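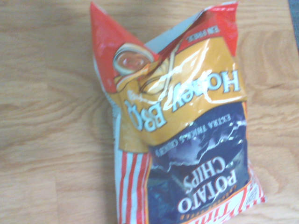
CURKDALE, 7 July 2023

Grimden opens its doors for a day of packing, picking and plenty of questions

Grimden, the Curkdale firm that builds handling equipment for food warehouses and small packing rooms, welcomed 66 visitors to its workshop for the first open day it has held since moving into the old seed merchant's building at the bottom of Rotberg Lane. Guests came from wholesalers, village shops, two catering colleges and a good number of the houses up the hill, whose owners have been wondering for quite a while what goes on behind the green doors.

What goes on, for the most part, is the patient business of teaching robot arms to pick up ordinary shopping. The main demonstration took place at a wooden table in the middle of the workshop, where an arm with a small camera fitted at its wrist was set to work on the sort of goods that fill a corner shop order: tins, cartons, soap, bread rolls in paper and, the item that drew the biggest crowd by a long way, a bag of Honey BBQ potato chips. (Crisps, as several visitors were quick to point out, and the team took the correction in good part.)

"People expect us to show them something heavy," said Ludmila Kuruc, who leads the handling team and who gave the commentary for most of the day. "They think the hard thing must be a sack of flour or a crate of bottles. Then we put a bag of crisps on the table and they laugh, and I tell them that this has given us more trouble than everything else in the cupboard put together. A tin is the same tin every time you meet it. A bag like this one has a new shape whenever you put it down, it shines in the light, it folds over its own writing, and if you squeeze it as you would squeeze a box you have crumbs for your customer. So we are very fond of it, and also a little afraid of it."

Visitors could follow the arm's view on a large screen beside the table, and this proved to be one of the best-liked parts of the visit. The camera at the wrist sees what is directly in front of the gripper and very little else, so the goods often appear at odd angles. The crisps were shown upside down, with the words "Extra Thick & Crunchy" running the wrong way along the top of the navy panel, and there was a good deal of head-tilting among the grown-ups before they had it read. Children from the Curkdale holiday club got there faster.

Ms Kuruc explained that the arm has no preference for which way up a packet lies. The team deliberately places each item differently from one attempt to the next, sometimes straight, sometimes askew, sometimes with the front turned away altogether, so that the system learns the whole object and does not come to depend on a neat row of labels. Creases matter too. When light catches a glossy wrapper it leaves white streaks across the printing, and those streaks move whenever the packet or the camera does. A person hardly notices. A camera has to be shown it again and again, and the team's records for soft packets alone now stand at 1353 separate attempts, each one set out by hand and each one written up afterwards, including those that ended on the floor.

The table itself came in for some admiration. It was chosen over a plain white bench after a long discussion in January, on the grounds that the firm's customers very seldom have plain white benches. Pale wood with a strong grain in it gives the camera something to be confused by, and the engineers would sooner have the confusion in their own workshop than in somebody's stockroom at six in the morning.

Each demonstration was followed by a chance to try the controls. Guests sat down in pairs at a hand-held guide which moves the arm as the hand moves, and were invited to lift an item of their choice from the table into a tray. Most began with a tin, grew bold and went on to a packet. A retired baker from the top of Rotberg Lane stayed in the chair for so long that a queue formed, and was persuaded out of it only by the arrival of the tea. The catering students were asked to bring an item of their own that they thought would defeat the arm, and a net of shallots did so very thoroughly. It has been kept, with the students' permission, and will join the practice cupboard.

The Havlíček shop in the market square, which has been lending Grimden stock and good advice over the past year, was also represented. The family's shop makes up home deliveries for customers in the outlying farms, and the packing is done in a back room where there is barely space for two people to pass. Grimden is building a small packing station to fit that room, and the open day was the first time the family had seen the arm handling the kind of goods they sell.

"We went along thinking we would be polite for half an hour, and we were there until they were putting the chairs away," said a member of the Havlíček family. "What pleased us was how plainly they talked about the things that don't work yet. When you run a shop you get a great many people telling you that their machine will do everything, and you learn to keep your hand on your purse. Here they said, this it can do, this it can do on a good day, and this please don't ask for until next year. We came home and had a proper talk about where it might go. My mother wants it by the window so that it can be seen from the square."

The station is meant to work alongside the people in the shop and leave the choosing of fruit, the wrapping of cheese and the friendly note in the top of the box to them. It will begin with a list of 19 everyday items, agreed between the shop and the handling team, and soft packets are on that list at the family's own request, as crisps go into a great many of the boxes. The order in which things go in is still being worked on. Anyone who has unpacked a delivery and found the crisps underneath the potatoes will understand why.

During the afternoon the team also gave two short talks in the upstairs room. The first described how a new item is added, from the moment it comes out of the shopping bag to the point where the arm may be trusted with it, and the second dealt with the gripper's fingertips, which are softer than most visitors expected and were passed along the rows for everybody to pinch. Questions ran well past the time allowed. Some concerned cost, some concerned jobs, and a fair few concerned whether the arm could be taught to empty a dishwasher. Ms Kuruc promised that the slides would be sent to all who left an address, and asked those who had put jobs on their question cards to come back and carry on the conversation, as she felt it deserved longer than the few minutes there had been.

"I have worked in this field for a good many years and it is easy to forget how it looks to somebody who has just walked in from the street," she said at the close of the day. "A lady asked me why the arm waits for a moment above the packet before it goes down. I gave her the proper answer, about the camera settling and the grip being chosen, and she said, oh, it is having a think. I have been saying that to the team ever since. I would like to thank everyone who came, everyone who asked us something difficult, and the neighbours who put up with the parking."

Grimden would also like to thank the Curkdale bakery for the buns, the holiday club leaders for keeping such good order near the cables, and the owners of the yard opposite, who kindly left their gates open for the overflow of cars.

A further open day is planned for January, when it is hoped that the Havlíček station will be ready to be shown at work before it moves to the market square. Schools and colleges wishing to bring a group are asked to write early, as the workshop is not large and the chairs are fewer than the firm would like. Shops and small warehouses with a packing problem of their own are welcome to get in touch at any time and, if they can manage it, to send along a box of the goods that cause the most bother.

Notes for editors

Grimden designs and builds handling equipment for food warehouses, wholesalers and small shops. Its workshop and offices are on Rotberg Lane, Curkdale.

Ludmila Kuruc is available for interview, and reporters are welcome to visit the workshop and try the controls by arrangement with the front office.

ENDS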